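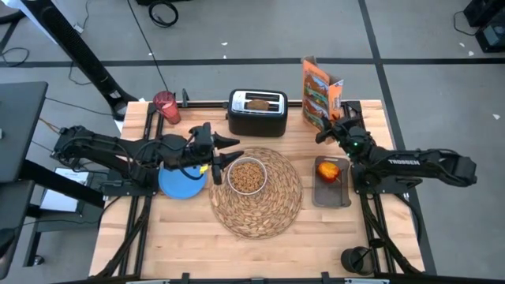
Two-Arm Breakfast Station: Project Report

Build carried out at the Fluvwood shared workshop

1. Aim

The aim of the project was to build a table-top station at which two robot arms carry out the steps of laying out a simple breakfast. The arms were bought ready made. The table, frame, wiring and task software were our own work, and this report deals mainly with those. The name Skemoton, used on the drawings and in the code, refers to the whole station.

The steps chosen were pouring cereal into a bowl, placing the bowl on a mat, and lifting toast from a toaster to a plate. Milk was left out at the planning stage, as the arms are not sealed against liquids.

2. Table and frame

The table top is light wood in glued strips. It was sanded and oiled before the frame went on. An earlier top, a white kitchen board, flexed under the arm bases and was given up in the first month.

The arms are mounted at opposite sides and reach inward. Black rails run down both sides under the bases, with a further rail across the back and a bar along the front. Both bases can be moved along their rails after loosening the clamp bolts. The final spacing was found by trial: too close, and the elbows met over the bowl; too far apart, and neither gripper could reach past the middle of the mat with the wrist level.

The rail brackets came from Matić, a local metal supplier. Two of them were drilled off centre and had to be slotted by hand. The slots should be replaced by proper holes if the frame is rebuilt.

3. Wiring

Each arm has its own supply and its own emergency stop. Cables are looped along the links with enough slack for full wrist rotation. In the first layout the slack was too short at the left elbow, and a connector pulled out twice during homing. The loop was lengthened by 50 mm and the fault has not come back.

Cable runs on the floor remain untidy. A cover strip was costed but not bought.

4. Software

Motion is handled by Gaketti, a small control program written for this project. It holds a list of named poses for each arm and moves between them at a set speed. A shared zone is defined over the mat. Only one arm may enter it at a time unless the step is marked as a joint one.

Joint steps proved the hardest part. Pouring needs the box to be tilted slowly, and the flow of cereal does not follow the tilt in any regular way. Nothing falls, then a large amount falls at once. A short shaking motion near the pouring angle gave a steadier flow. The shake was added to the pose list as a separate step so that it can be switched off.

5. Tests

Testing took place in the evenings, after 7 pm, when the workshop was quiet. In total 300 runs were logged. A run was stopped by hand if an item left the table or if an arm touched the frame.

The most common fault was poor grip on the cereal box. The card softens at the edges with repeated handling, and the fingers then slide down the panel. Changing the box regularly helped more than raising the grip force, which simply crushed it. The bowl gave little trouble once it was gripped by the rim. Toast was tested with the toaster unplugged throughout.

Items on the tray were used for separate pick-and-place trials and are not covered here.

6. Cost

Parts other than the arms came to almost £700. The frame was the largest share, followed by the power supplies.

7. Further work

The pose list should be replaced by positions measured at the start of each run, as any item set down out of place is at present missed. The front bar is also too high for low approaches from that side and should be dropped level with the table top. The slotted brackets have already been marked for replacement.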